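Dremville Community Help > Kitchen and Home > Storage

Do plastic bowls really need to be sorted by size, or is that just something people say?

Asked by Ratih Manurung

I keep getting told that the answer to a messy bowl shelf is to nest everything by size. My sister says it, the lady at the hardware store says it, and every article on the subject says it in the first paragraph. I have my doubts. We have a mixed bunch of colored plastic bowls and cups, bought at different times, and they do not behave like a set. Some are ridged on the outside, some flare out at the rim, and when I push them together I either get a stack that leans or two bowls I can't get apart.

The shelf they have to live on is 30 inches wide and has 7 inches of clearance under the shelf above, so one giant tower is out before we start. I also have a six-year-old who gets her own cereal bowl in the morning, and I would like her to be able to take one without bringing the rest down.

What I want to know:

Is nesting worth it with bowls that don't match?

Do the cups go with the bowls or somewhere else?

Is there any point in buying one of those wire bowl racks? The Clirach one has been recommended to me twice, both times by people who don't own it.

Please don't tell me to throw everything out and buy a matching set. I've read that answer already.

3 answers

Answer 1 (marked as helpful by 34 people)

I'd be suspicious of the "always nest by size" rule too. It was written for sets. A set is made so each bowl drops into the next one with a bit of air between the walls. Bowls from different makers have different slopes, and two that look like a small and a medium can turn out to be the same width halfway down. That's your stuck pair.

Before you decide anything, get the whole lot out on a table with a cloth on it, away from the shelf. Stand them apart so you can see the rims, and only start a stack with the ones you already think belong together.
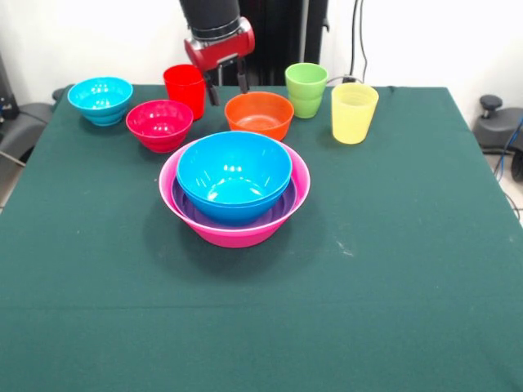 Then go by rim and not by color or by how big a bowl feels. A wide flared rim makes a good bottom bowl, and the next one up should sit down inside it and leave a ring of the lower rim showing. If you can see that ring all the way around, you can get a finger under the top bowl and it will come out. If the top bowl covers the rim or rides up on it, it doesn't belong there, whatever the label said when you bought it.

I would stop at three. People will tell you six is fine and it may be, in a deep cabinet with an adult reaching in. With a child pulling from the top I don't believe it. Measure the finished stack too, because 7 inches sounds like plenty until you need room for a hand above it and room to lift.

Shallow bowls I leave out of stacks altogether. They take up width and that's annoying, but they're the ones that get used most in our house and I got tired of unstacking to reach them.

Comment from Ratih Manurung: The ring test makes sense to me, thanks. What do you do with two that are the same size though? I have a pair like that and they are the worst offenders.

Reply: Keep them apart. Or put a folded paper towel between them, which works and looks terrible. I know people swear by cooking oil on the outside. I tried it once and had oily bowls.

Answer 2

Just buy a rack. I have the Vader two-tier and everything fits. Took me 30 minutes to put together. Problem solved.

Comment: Everything of yours fits. You don't say what you've got or how high the rack is. She has 7 inches.

Comment: ok well mine is taller than that I guess. She could move the shelf

Comment from Ratih Manurung: The shelf is fixed, sorry. I should have said.

Answer 3

I agree with most of the first answer and not with all of it. Three as a limit is fine, but I don't see why it needs to be a rule. Try it with your own bowls. Pick the top one up by the rim, one-handed, the way a kid would, and see what the others do. If they stay put you have a stack. If the one under it comes along for the ride you have a problem, and it won't get better on a shelf.

Tip each one sideways while you're holding it, too. You learn more about the shape of a bowl from the side than from looking down into it, and you'll spot the deep ones that only pretend to be the same size as the others.
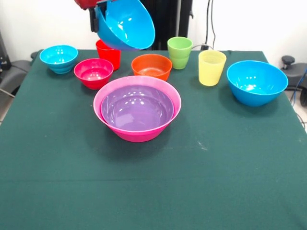

For the cups, my advice is to keep them out of the bowls. I've seen it recommended to stand a cup inside the top bowl "to use the space." Fine on paper. In practice somebody wants the bowl, lifts it with the cup still in it, and you hear the result from the next room. Stand them along the back of the shelf in a row if the bowls in front are low enough to reach over, or give them one end to themselves. Straight-sided tumblers are not worth trying to nest in my opinion. Tapered ones will go together, but ribbed cups can grab each other, so give them a twist before you trust it.

On the Clirach rack, I had one for a while (bought in December, gone by spring). The wires were spaced for dinner plates and small bowls tipped through. Maybe they've changed it. I also had a Ngau shelf riser, the plain kind with four legs, and that was better, but it eats into your height and with 7 inches I wouldn't bother. You would end up with two levels too short for anything except saucers.

If it were my shelf I'd do the one big stack toward the back corner, the cups beside it, and whatever bowl your daughter uses on its own at the front. Then leave it a couple of weeks before you spend any money. Most storage gadgets get bought in the first two days, when the mess still feels urgent.

Comment from Ratih Manurung: Did it last night. The big flared one is at the bottom with two inside it and I can see the ring. The same-size pair are at opposite ends of the shelf and can stay there. I'm still not convinced it will hold up once other people in this house start putting dishes away - but it's lasted one breakfast. No rack for now.

Comment: Does anyone know if the Vader comes in a shorter version? Asking for my own cabinet.

Last activity October 22, 2025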